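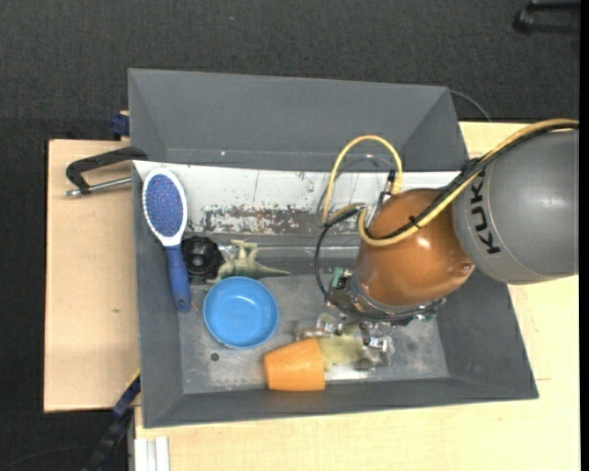
Finlay Cairns wrote under last month's list that a storage bin should be checked for what lies at the bottom, because at Dirholm they only look at the top layer, and the small things stay there until March. He is right, so I have put his remark in as point 3.

Werside household store, mixed bins, Saturday check

1. Bin walls and rim: no cracks, no sharp edge.
OK. The dark grey bin has sloping walls, so please run a hand also on the inside, near the floor.

2. Surface under the bin: flat, clean, bin does not rock.
OK. Wiped at 8.30.

3. Bottom layer: everything can be seen and reached.
Partly. We had a hairbrush, an orange cup and a black round thing with a ridged edge in one bin. I would like the small round things to go in a tray of their own – they go under the others very easily.

4. Hairbrushes: bristle tips all present, pad not loose, handle whole.
To do. The blue one with the white rim has a hole at the end of its handle, so it can hang on a hook. Hooks are ordered from Farquharson, item 451. Until they come, stand brushes against the side of the bin and do not lay cups on top of the bristles.

5. Cups: no chips, no sharp rim, nothing left inside.
To do for the orange cup. Craig Ritchie has asked that cups and brushes are not kept together at all. I agree with him for cups people drink from, but our cups are for sorting only. Please mark them so.

6. Weight: bin with contents not over 500 g per small tray, and large bins lifted by two people.
OK for trays. The scale from Bodska shows 161 g when it is empty, which must be taken off before you write the number. Last time I forgot this and had to weigh everything again.

7. Label on the shelf: same number as on the list.
Not OK. The shelf label has faded and I could read only the first half. New one to print.

8. Walkway beside the table: wide enough for two people.
OK.

Open points: 3, 4, 5 and 7. Whoever does the next check, write your initials beside each point, also when it is OK – an empty line looks the same as a forgotten one.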